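Section 4: Setting up the shared tabletop

If you skipped straight here from the unpacking section, welcome, you're my kind of person, but please go back and do the wipe-down first. I'll wait. Everything in this section assumes a clean, dry top and the small things still in their tub.

What follows is how I lay out a table of odds and ends for a sorting and putting-away session. I wrote the first version for Rokeya Sikder, who was taking over my table at Histby and wanted it on paper (fair enough, I'd been doing it from memory and changing my mind every time). The version you're reading was last tidied up on 9 August 2025.

4.1 Before you start

You need the table, a soft cloth, the tub of household pieces and a bit of elbow room. The pieces I use most are a plastic pitcher, a slotted wooden box, a small cup, a utensil or two and the sticks. If your tub came from Torel it may have a different cup in it, and that's fine. Any small one will do as long as it stands up on its own with a handle leaning out of it.

Note: Don't put everything out at once! I did this for ages and all I got was a cluttered table and a lot of reaching over things. Leave the extras in the tub and swap them in later.

4.2 Laying out the back row

1. Give the top a last wipe, corners included. Crumbs hide along the back.

2. Set the pitcher down first, on the left. Point the spout toward the back, so it's out of the way of anything you pass across the front.

3. Put the wooden box next to it, slot up, with the low part coming forward to where the work gets done. Give it a little push with one finger. If it rocks, there's something under it.

4. Put the cup to the right of the box and stand the utensil in it, handle up. Let it lean however it wants to.

5. Leave a hand's width between neighbors. My hand and your hand are probably different sizes, and I've never known it to matter.

6. Step back and look at the row from the front. You should be able to get to each thing without knocking the one beside it. If you can't, shuffle the outer two outward and leave the box where it is.

Caution: Pitchers are light when they're empty and they tip easily. If you're going to drag a sleeve through the layout (I always do), roll it up now.

4.3 Working with the sticks

The sticks are the fiddly part, and the part most people write to me about. They're thin, they roll, and they love to go off the edge of a table and under whatever is heaviest in the room. Take out one at a time and close the tub behind you.

Hold a stick by its ends. If you pinch it in the middle you end up covering the bit you need to see, and it swings around on you. Two-handed is easiest to learn on: one end each side, level, over the front of the box, and then bring it in slowly. Once that feels boring you can try it one-handed from either side. 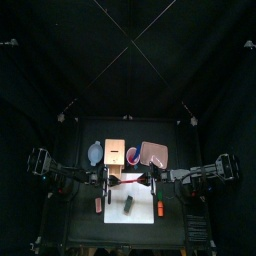 Go slower than you think you need to. I know that sounds like the sort of thing people say to fill up a manual, but most of the dropped sticks I've seen (and I've picked up plenty of them) were dropped in the last little stretch, when somebody could see the end of the job and sped up. Keep it level until you're sure where you want it, and only then let go of one end. The other end can follow.

If a stick does go on the floor, wipe it before it goes back on the table. If you can't find it, take a fresh one from the tub and look for the lost one at the end, with the lights up. I lost one at Histby for most of a month – it was in my shoe bag.

Note: Swap the color if the stick is hard to see against your tabletop. A red one on a black top is very easy on the eyes, and a dark one will have you squinting by lunchtime.

4.4 Changing the layout

After a while you'll want a change. Swap one thing at a time. Trade the pitcher and the cup first, left for right, and run through 4.2 again from step 5. Then try a different cup, or take the utensil out and lay it flat in front. I like to leave the box alone until last, mostly out of laziness, but it also gives me something to line everything else up with.

Write down what you changed. A pencil and the back of an envelope will do it. Rokeya keeps hers in a proper notebook with a ruler line between entries and it's a joy to read, whereas mine from last September is one long arrow.

Caution: Don't mix pieces from a Flekance tub with the ones you already have unless you mark them first. A dab of paint or a sticker on the bottom is plenty. Sorting them back out by eye is a rotten way to spend an evening!

4.5 Putting it all away

1. Sticks first, always. Put them back in the tub before you touch anything bigger.

2. Take the utensil out of the cup and lay it along the side of the tub.

3. Check inside the pitcher. Small things end up in there, especially if you've had company.

4. Turn the box over gently above the cloth and give it a tap, in case anything is still inside. Then stand it back up and put it in the tub upright.

5. Nest the cup in the pitcher if it fits. If it doesn't go in easily, don't force it, just put them side by side.

6. Wipe the top again and let it air before you cover it.

For stains, plain water first, then a drop of dish soap. I've had a sample of the Xia spray under the sink since spring and haven't tried it, so I can't tell you a thing about it. Keep anything gritty away from a black top, as the scratches show up pale and they don't come out.

Lids and storage are in Section 5, along with what to do if the tub won't close.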